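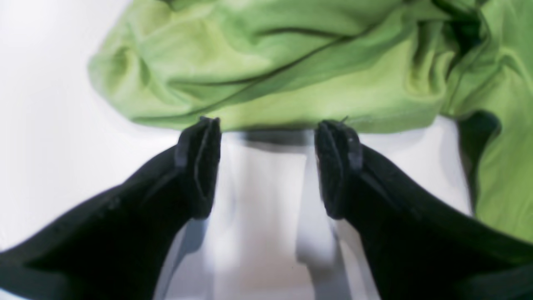 Clothes swap – Tuesday, 6pm

Back in the Plesport hall, side door please, the front one sticks. Bring clean stuff only, on hangers if you've got them. Last time we had 97 items left over and Sawsan had to drive the lot to Arport in two trips, so take somthing home! Kids' sizes and plain tops go fastest. No shoes this time, sorry. Tea from Kwok-wai, cake if anyone bakes.

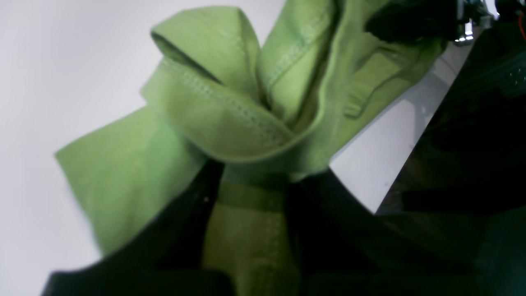
Mending table

Nazareno has the sewing machine till eight. Hems and buttons, no zips – bring your own thread.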